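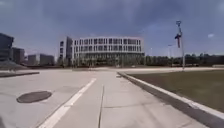

The Sikitz navigation kit bolts onto a small wheeled robot and teaches it to follow a lane outdoors, and I've been having far too much fun with mine. It comes from Drekham as a sensor bar, a compute box and a bag of brackets (3 of which I never used). I wanted to try it somewhere bigger than my driveway, so I picked a big open stretch of concrete with a lawn on one side. A painted white line and a raised curb make a pretty generous lane to start with! The joints between the slabs were my main worry, as my old kit loved to treat any dark seam as a wall. Sikitz rolled over them like they weren't there, and it held its distance from the curb so well that I stopped hovering over the stop button after two runs.

Setup took me most of an evening. The printed guide is thin, but the app walks you through calibration one step at a time, and Ratree Thammasiri on the Drekham help desk answered my email about the bracket spacing before I'd finished dinner. My friend Apinya Boonyarit runs the older Meesuk kit and was pretty jealous of the route editor - you drag points on a map, press send, and off it goes.

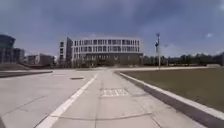
The lane on a cloudy day, with the painted marking up ahead.

Painted markings are where it still gets a bit jumpy. On one pass it slowed right down for some lettering on the ground, thought it over, then carried on. There's a slider for this under "surface detail" and turning it down helped a lot. I'd also like a louder beep, and the battery clip feels flimsy next to everything else in the box.

The log says I've saved 1,467 route points so far, and the memory holds 3,000 before you have to clear it out. Next up is a longer loop in October with leaves on the ground - I can't wait to see what it makes of those.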